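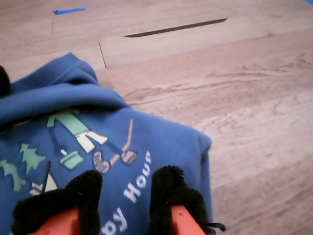
How many times does a person have to fold the same sweatshirt before the machine gets the idea? A reader of last month's newsletter wrote in to ask us that, and went on to wonder whether it wouldn't be quicker to write down the steps of folding and hand them over like a recipe. It's a lovely question, and we've been chewing on it all week at Endance, so we decided to give it most of this item instead of the two-line reply we had planned.

The recipe idea is where we started too, back when the laundry work was a side project and Purura was still the name of a spreadsheet. We wrote out the steps for a bath towel and felt pretty pleased with ourselves. Then we tried a hoodie. A hoodie has a hood, for one thing, and the hood does what it likes. Drop one on the floor ten times and you'll get ten different heaps, with the sleeves tucked under or the hood rolled up on itself like a pastry (the blue Happy Hour one is a champion at this, and has become a bit of a favorite with all of us). By the time you've written down what to do about every kind of heap, you could have done the laundry for the whole street.

So we show it instead. A person guides the gripper through the whole job, from the heap to the folded square, and everything is recorded as it goes: what the camera sees, where the fingers are, how wide they're open. One go from start to finish is what we call an episode. The learning system, Viline, gets the episodes in big batches and works out for itself what the good ones have in common. As of Wednesday, the hoodie set stands at 984 episodes, and we're aiming for 2,000 before we train on it properly. We did a small practice run when we hit 300, mostly because we couldn't stand to wait any longer, and what came out of it was charming and not very useful. It would take hold of the hem beautifully and then carry it off in the wrong direction.

What that run did teach us is that we'd been too tidy. Without meaning to, we had been laying the clothes out kindly before each episode, front side up and hood more or less at the top, the way you would for a guest. The model learned to fold clothes belonging to very neat people. Since then the rule is that you pick the garment up, drop it, and start from wherever it lands. If it lands in an awful wad, wonderful, that's an episode we didn't have before. The floor gets as many turns as the table now, and whatever little things happen to be lying nearby are allowed to stay there, as they would at home.

The other change is that we keep our mistakes, or the honest ones anyway. If a finger slips off a fold and you go back for it, carry on and finish, and the episode goes in. Somebody learning from us should get to see how a slip is put right! What we do throw out are the episodes where the operator stopped halfway to answer the door, and the ones where the recording started late. Those go into a folder called Matubbar, named after the old sorting tool that used to lose them for us, and we go through it at the end of the month in case there's something worth saving.

As for the fingers themselves, several of you have asked about the pads. Fleece is a forgiving thing to practice on, thick enough to pinch and soft enough to stay where you put it, and we'd suggest it to anyone starting out. Thin T-shirts are another story and we'll get to them in the spring, when we expect to be complaining to you at some length. Dress shirts we are not discussing yet.

Back to our reader, then, who deserves a number after all this. For one hoodie on one floor, a few hundred episodes would probably get you something that works on a good day. For any hoodie on any floor we really don't know, and we'd be suspicious of anybody who told you they did. We'll report back when the 2,000 are in.

In the meantime, we could use more clothes. Anything with a hood, a zipper or a big print on the front is welcome, clean please, in any size from toddler on up. Faded is fine, and so is stretched out. Leave them in the bin by the front desk any day before four, and if you'd like a garment back when we're through with it, pin a note to the sleeve.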